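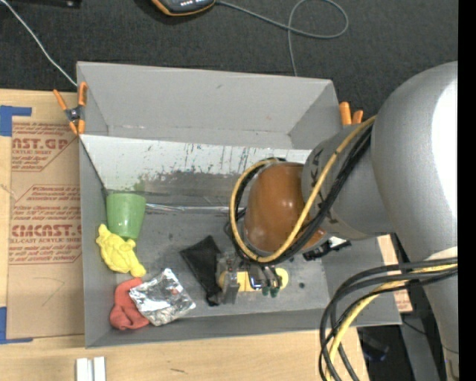
Journal > Around the House > Sorting Out

Feb 21, 2023, by the Willis Street blogger

I have been putting off the odds-and-ends bin since July, which is a long time to walk past something every single day. You know the sort of bin I mean. A cup goes in because the cupboard's full, then a bit of cloth, then a foil packet you're sure you'll want later, and before long it's where everything lives!

My rule this time was one thing out, one decision, no putting it back "just for now". The green plastic cup was easy (kitchen, top shelf, done). The crumpled red cloth went in the wash with the tea towels, and I'll work out what it's for when it's clean. I did dither over the flat black pouch thing. I'm a sucker for a pouch. I've got 6 of them in the hall drawer already and I still kept it, so make of that what you will.

The yellow lumpy thing is staying too. It's a cheerful colour and I like having it about the place.

Then there's the bin itself, which has copped a hiding over the years. The grey has rubbed right back along the bottom and the white panel inside is all scratches and black smudges. I had a go with bicarb and an old toothbrush and got a fair bit of grime off my own elbows, if nothing else. I priced a new one at Dalon and it was $63, plus delivery, for a tub! No thanks. It's sturdy, it's a good size and I don't mind a few scuffs.

Next up is the linen cupboard, where I'm fairly sure there's a fitted sheet for a bed we sold two houses ago. If you've got a way of folding those things that works for a person with normal arms, pop it in the comments please.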